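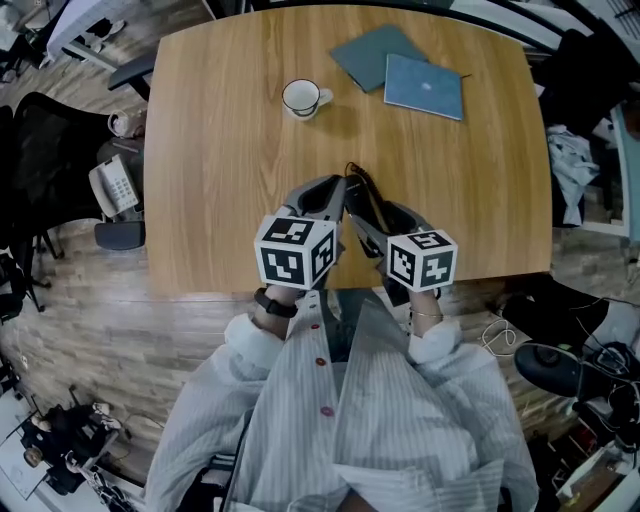

Figure 1. Two hand-held grippers with marker cubes, held over a light wooden table; a coiled black cable lies between them.

4. Evening closure of police front counters

4.1 Background to the change

In August the police service of Anden changed the opening hours of the public counters in its smaller stations. Before this, a resident could enter the station at any hour and speak with an officer at the desk. After the change the counter closes at 18.00, and a telephone beside the door connects the caller to the district control room. The stations themselves are still staffed during the night. This point was often misunderstood by the residents, and also by some of the local councillors, who spoke in the council meetings of "closed stations".

The police service gave the reason that officers at the counter in the evening had few visitors and could be used better on patrol. The councillors from Loken did not accept this reasoning. They answered that the number of visitors does not tell us how serious the visits are, and that a person who comes to a station late in the evening has often tried other possibilities first. The debate was short, and the change was made by an internal order for which no vote of the council was necessary.

4.2 Material

We were given access to the evening entries in Clultotus, the incident register which is used by all stations in the district. After the removal of double entries the material consists of 1,367 reports. Each report contains the hour, the station, the manner in which the report was received (counter, door telephone, ordinary telephone or patrol) and a category chosen by the officer. Names and addresses were removed before we received the files.

In addition, Chiharu Uchida carried out 28 interviews with residents and officers in Loken and Pathirana. The interviews were held in the language preferred by the person, and notes were taken by hand. Officers were asked to describe an ordinary evening shift before and after the change. Residents were asked whether they had wanted to report something in the evening, and what they did then.

The category field must be read with care. Officers told us that they choose "other matter" when the shift is busy and that the correction is made later, if it is made. We have therefore not used the finer categories, and we only separate reports on property from reports on persons.
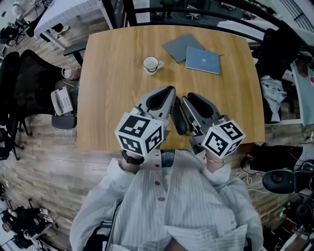
Figure 2. A small white mug on its saucer, two closed laptops on a light wooden table, with two hand-held grippers held over it.

4.3 Results

Reports on property moved to the next morning. This is seen clearly in both towns: the evening entries for stolen bicycles, broken windows and similar matters become fewer, and the entries in the first hours of the day become more numerous. For the resident this delay has usually little practical meaning, except when an insurance company asks for the hour of the report.

Reports on persons show a less regular picture. In Pathirana they went over to the door telephone almost without loss. In Loken they did not, and the evening reports of threats and of quarrels inside the family became fewer without any matching increase in the morning. We cannot say from the register alone whether such events were reported in another way or were not reported. The interviews point more to the second possibility. One woman in Loken explained that she walked to the station, saw the dark counter and went home again. She had noticed the telephone, but she believed that it was for deliveries.

The waiting time is a further difference. A caller who used the door telephone in Loken could wait up to 90 minutes for an officer to come to the door, even when officers were inside the building, as the control room first had to release them from other duties. In Pathirana the sergeant had made an informal arrangement that the nearest officer opens the door at once and informs the control room afterwards. This arrangement is not written down in any order that we have seen, and it depends on the good will of the shift.

4.4 Limits of the material

The comparison rests on only 2 towns, and they are not alike in every respect. The station in Pathirana stands on the market square beside the bus stop, while the one in Loken is found behind the district court, in a street with few lamps. Some part of the difference may come from this and not from the handling of the calls. Seasonal effects are also possible – the months after the change were darker and colder than those before it.

We also have no information on persons who never came near a station. The residents in our interviews were found through parish offices and a tenants' association, and younger people are few among them. The treatment of reports which came in through patrols is taken up in Section 5.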